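Sundstead Teacher Education Program
Unit 7: Setting expectations in the middle years
Handout for students, prepared by Fathima Munshi

Read before the tutorial. Bring your placement notebook and the policy from your host school.

1. What we mean by an expectation

A rule tells students what is allowed. An expectation describes how work gets done and to what standard. "No late work" is a rule. "Drafts are handed in on time so that someone can comment on them" is an expectation. Most schools have plenty of the first and are vague on the second.

2. The Corari survey

Corari Middle School asked its Grade 7 students to write down what each teacher expected of them in the first ten minutes of class. There were 62 replies and 42 of them mentioned only behaviour: sitting down, phones away, no talking. Look at the wording of the question before you draw much from this. It was asked in June, when routines had already slipped. 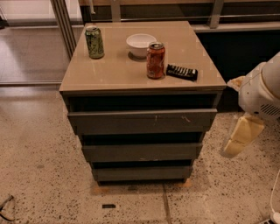
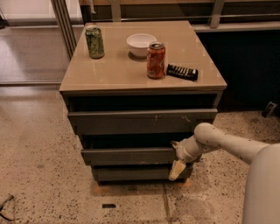
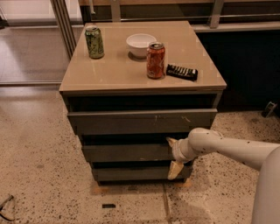

Routines have to be taught in small steps, and the first step is saying exactly what you want. Student teachers tend to give three or four instructions in one breath and then repeat the lot when the class stalls. Try writing an instruction for something ordinary first. "Tidy the top of the drawers" leaves a student guessing; "put the green can beside the white bowl" can be followed and checked. Then rewrite one instruction from your last lesson in the same way, and read it to a partner.

4. High expectations and support

Matubbar's chapter in the reader argues that raising the standard without changing the help on offer mostly widens the gap. Note the two classrooms compared on the second page. Both teachers set the same essay. In one, students saw a marked sample and had a conference at the draft stage.

5. For the tutorial

Choose one routine from your placement. Write down the steps as the teacher gives them, then as the students carry them out. Where the two differ, mark the step.

The written task for this unit is part of the 3000 word portfolio. Use the Prerkari template for your lesson plans and keep your drafts, as they are handed in with the final copy.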